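We finally got through a full week at robotics club without the controller throwing a fault, so I'm writing it up while I still remember the details.

The build task this term is a desktop computer. Each team gets a tower with parts taken out and two arms to put them back. The processor and the memory are the parts that count. Everything else is left in the case and the arms have to work around it, power supply and wiring included.

Our team is Kasun Saha, Rokeya Chowdhury, me, and Mizanur Patwary when his shifts allow it. We called the program Nila because Rokeya had already named the folder that and it was easier to leave it.

Most of January went on calibration. The arms each had their own idea of where the table was, and Kasun rewrote that part twice. The second version works off the fixture tray, so if somebody bumps the tower we only redo the tower. That saved us a lot of evenings.

Memory has been the easier part. The stick lies in a slot on the tray, the arm picks it up by the ends and lines it up over the board. Pushing it home takes more force than I expected, and we had the limit set too low for the first 17 tries. Gareth Ashworth, who runs the club, let us work that out for ourselves.

The processor is harder. It is small and flat and the fingers want to grab it at an angle. If it goes into the socket crooked you can wreck the pins, so we stop a little above and check the wrist camera before going down. Rokeya wrote the check. It is slow – we lose a good part of our time there – but I'd sooner lose time than a board.

We have 263 logged runs now. I went through the failures one night and most of them were the grip on the processor. A few were my fault for loading the wrong tray file. I've renamed the files.

The regional meet is at Endamden and the rules came out late. The scoring is out of 2000, with a big chunk for finishing without a person touching anything. Driss Zaki's team from Khondokar came over to compare notes and their memory step is quicker than ours. They haven't started on the processor.

Next job is new finger pads. Mizanur wants to try softer ones and has a couple printed already.

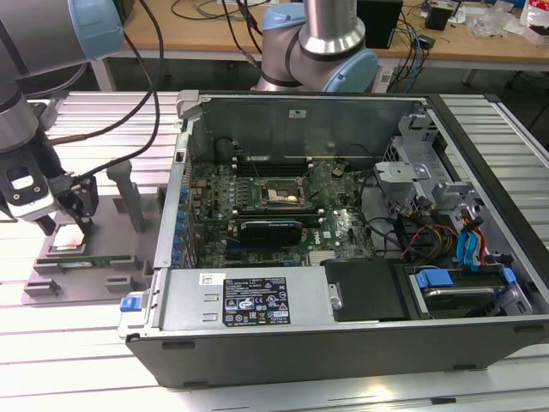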